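Acabei ontem à noite a segunda temporada de Verkodeck e fiquei sem saber o que ver a seguir. Tinha começado a série em outubro, por causa de um trailer que apareceu antes de outra coisa qualquer, e pensei que ia desistir ao segundo episódio. Não desisti, mas demorei.

A primeira temporada é lenta. São oito episódios quase todos passados na mesma vila piscatória, com uma família que gere um estaleiro e um processo de falência que ocupa mais tempo do que devia. O quarto episódio tem uma cena de jantar que dura 15 minutos e em que se fala sobretudo de uma hipoteca. Na altura achei aquilo insuportável. Quando voltei a essa cena, já depois do final, reparei que metade da segunda temporada estava ali: quem sabia da venda, quem fingia não saber, quem saiu da mesa para atender o telefone.

A segunda muda de ritmo e também de cenário. Passamos para a cidade, entram advogados, e o irmão mais novo deixa de ser figura de fundo. Gostei mais dele do que da protagonista, que continua a tomar decisões só para a história poder avançar. O episódio seis é o melhor da série. O último é apressado – percebe-se que queriam deixar a porta aberta para uma terceira temporada e há duas personagens que desaparecem sem explicação.

Vi tudo no Balano, que tem a série completa com legendas em português. As legendas da primeira temporada são boas. As da segunda têm erros, sobretudo nos nomes dos barcos, que mudam de um episódio para o outro. A aplicação na televisão continua a esquecer-se do ponto onde fiquei, por isso acabei por ver quase tudo no computador.

Agora estou entre duas coisas. A primeira é Masri, um policial de 36 episódios que toda a gente me recomenda e que me assusta pelo tamanho. A segunda é Sesen, uma minissérie curta sobre uma estação de rádio nos anos setenta. Vi o primeiro episódio de cada uma. Masri começa melhor, com um interrogatório muito bem escrito. Sesen tem uma banda sonora excelente e uma fotografia escura demais para o meu ecrã – tive de apagar a luz da sala para perceber quem estava a falar.

Devo ir primeiro para Sesen, que se vê num fim de semana. Masri fica para as noites de inverno, um episódio de cada vez.
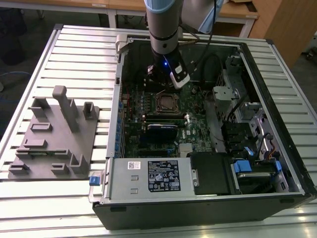
Vale a pena ver a primeira temporada de Verkodeck ou posso começar pela segunda?
Convém começar pela primeira. A segunda não explica a venda do estaleiro nem as dívidas da família, e sem isso a história do irmão mais novo perde muita força.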